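How to clean a keyboard and mouse without wrecking them

Quick one. Did this for the shared desks in February and people keep asking, so here's the whole routine. Takes 90 minutes if you pull every key, a lot less if you don't.

Unplug first. Wireless – switch it off and take the batteries out. Laptops are a different job, don't use this for laptops.

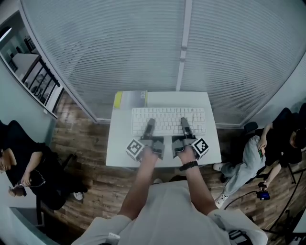
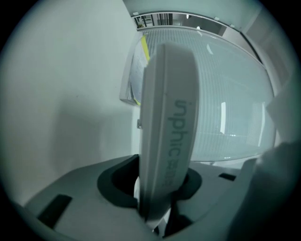

A white keyboard on a white table (first) and an inphic mouse-type device, also white (second). White shows everything.

What you need

Isopropyl alcohol, 70 percent is fine, 99 works too and dries faster. Cotton swabs. Two microfiber cloths. A soft brush, old toothbrush ok. A keycap puller if you're going all the way. Wooden toothpick. Bowl, dish soap, warm water.

Skip bleach. Skip acetone, it eats plastic. Skip those scented desk wipes as well, they leave a film.

Keyboard, quick version

Turn it upside down over a trash can and tap the back. Crumbs. More crumbs. Rotate, tap again.

Brush between the rows, always the same direction, toward one end. Then a cloth dampened with alcohol over the key tops. Damp, not dripping. Swab down the sides of the space bar and Enter, the worst grime sits there.

Canned air – short bursts, keep the can upright or it spits.

Keyboard, full version

Take a photo of the layout on your phone BEFORE you pull anything. Tamás Kiss skipped this and typed on a swapped N and M for a week.

Pull the keys straight up, gently. Leave the space bar and other long ones alone unless you know how the wire goes back. Flat low keys on thin boards often have tiny clips that snap, so check the manual first. If it doesnt mention removable caps, stick with the quick version.

Caps in the bowl, warm soapy water, swish, leave 20 minutes. Rinse. Dry on a towel overnight. Really overnight.

Mouse

Flip it over. Toothpick around the glide pads, that gray ring scrapes right off. Swab with alcohol around the sensor, then one light dry swab on the lens itself.

Run the toothpick along the seams, then wipe the shell. Easy on printed logos, alcohol plus hard rubbing can take teh ink off.

Scroll wheel: damp swab held against it, roll slowly, new swab, repeat.

Yellowed plastic

Cleaning won't fix that. Kalkidan Abdella tried baking soda paste and got a cleaner yellow keyboard, with scratches.

Putting it back

Everything dry, caps pressed on till they click, batteries in. Open a blank document and hit every key once. If one sticks, pull it and look for fluff underneath.

Quick version monthly, full one twice a year. More if you eat at your desk.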